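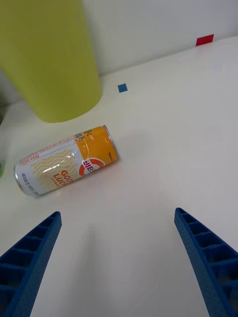 Can task, day two. I drive the arm by remote and the robot learns from the recordings. Goal is 900 demos by the end of September. We have 70.

Cans lying on their side are harder than cans standing up. If I come in square to the table, the fingers meet the can at an angle and it rolls. I turn the wrist first now, then go down.

Eirlys Mostyn asked if we keep the bad takes. We keep them, but they get their own folder and stay out of training.

Also going slower. When I rush the last inch, the robot copies that too.

Blue fingers stay on for the whole set. No swapping halfway.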